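Le bac à laver et sa planche striée

Un bac à laver est un évier plus profond qu'un lavabo. On y rince des objets, on y lave du linge à la main, on y vide un seau. Certains modèles ont une surface striée moulée dans la cuvette : c'est la planche à laver.

À quoi servent les stries ?
Quand on frotte un tissu mouillé sur une surface lisse, il glisse. Sur des stries parallèles, il passe d'une bosse à l'autre. Chaque passage le plie, le presse et le relâche. L'eau savonneuse traverse les fibres et emporte une partie de la saleté. Entre deux stries se trouve un creux, par lequel l'eau s'écoule.

Où va l'eau ?
Elle sort du robinet par une pièce courbe appelée le bec. Elle quitte la cuvette par la bonde, placée au point le plus bas. Sous la bonde, un tuyau coudé, le siphon, garde toujours un peu d'eau. Ce bouchon liquide bloque les odeurs des canalisations.

Que pose-t-on sur le rebord ?
Le rebord arrière reçoit les petits accessoires, par exemple un porte-savon. Un savon qui reste dans une flaque ramollit et s'use plus vite.

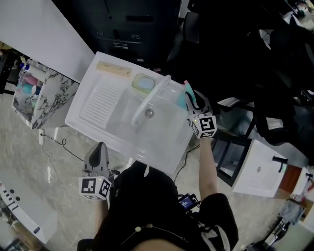

Pour laver une chaussette à la main :
1. Mouiller le tissu à l'eau tiède.
2. Passer le savon sur la partie sale.
3. Frotter sur les stries, de haut en bas, 16 fois.
4. Rincer jusqu'à ce que l'eau soit claire.
5. Presser sans tordre.

Vocabulaire
Bonde : ouverture d'évacuation au fond de la cuvette.
Bec : partie du robinet d'où sort l'eau.
Siphon : tuyau coudé qui retient de l'eau.

Fiche 7, série « La maison », éditions Stirnach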